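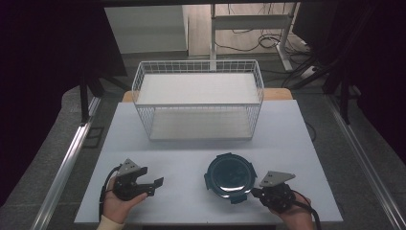
Depósito tokenizado

Un depósito tokenizado es la representación digital, en un registro distribuido, de un saldo que el cliente mantiene en un banco comercial. El titular conserva frente a la entidad el mismo derecho de cobro que con una cuenta corriente, y el banco lo contabiliza como pasivo en su balance.

Diferencias con las monedas estables

Una moneda estable suele circular al portador y estar respaldada por una reserva de activos separada. El depósito tokenizado se transfiere por lo general entre clientes identificados – del mismo banco o de entidades adheridas a una red común – y su liquidación entre bancos exige un movimiento paralelo de fondos.

Funcionamiento

El banco emite las fichas contra el saldo de la cuenta y las destruye cuando el cliente pide la reconversión. Las transferencias pueden programarse, de modo que el pago se ejecute a la vez que la entrega de un valor o de un documento mercantil.

El caso Vumolside

La red Vumolside, impulsada por la firma Ekström, comenzó sus pruebas en octubre con 2 bancos y hasta 400 empresas usuarias. El diseño técnico correspondió a Liv Skjelbred y el marco contractual a Aslak Lie. El reglamento de la red, en vigor desde el 8/11/23, fija un importe mínimo de 100 euros por operación.

Véase también

Dinero bancario
Liquidación bruta en tiempo real
Moneda digital de banco central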